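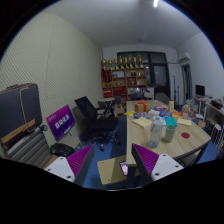 The office, suitcases and all. Trophies still up on top of the shelf.

Quick one today, I have a train in 11 minutes and a phone on 9 percent. But I said I'd write about the office table so.

Back in February we got the long table. Light wood, rounded at the end, seats plenty. The idea was meetings on it and nothing else. Ha. By August 2025 it had turned into the place where everything gets put down. Books, papers, cups, presents. You come in, you put your thing down, you forget your thing.

The suitcases are a separate problem. Two of them, the gray one lying on top of the silver one by the padded wall. They came back from the Fornunia trip and I keep walking round them. Black bag on the floor too. Palesa Msimang says leave them till the next trip, which, fine, but I stub my toe on that corner every single morning.

Shelves are better. Red boxes and folders went in there over one long evening and I'm pretty happy with it. I did think about moving the trophies somewhere lower so people can read them. Then I thought about dusting them at eye level and left them alone.

So the table. My plan was one hour, before the Hlongwane people came by at 11. Books in one pile, papers in another, anything you drink out of goes to the sink. Got as far as the books and then started reading one. Teh usual.

Things I did decide:

Loose papers get a folder or get binned. No third pile.

The pink flowers stay. They make the right side look like someone cares.

The yellow box with the red ribbon stays put until I find out who its for. It's been moved 14 times already and the bow is still standing up, good bow.

Mint cup keeps its spot, and the red coaster next to it, if people would please put the one on the other.

Water bottles though. Peeled label, a bit left in the bottom, back on the table it goes. If it's got a mouthful in it, finish it or pour it on a plant.
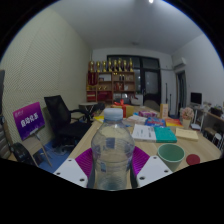 What's left for next week

Tall beige box, need to open it. Notepad, see if any of it is still wanted. Then the suitcases, maybe, if Plokivard ever send the closet shelf I orderd. Ok running, train.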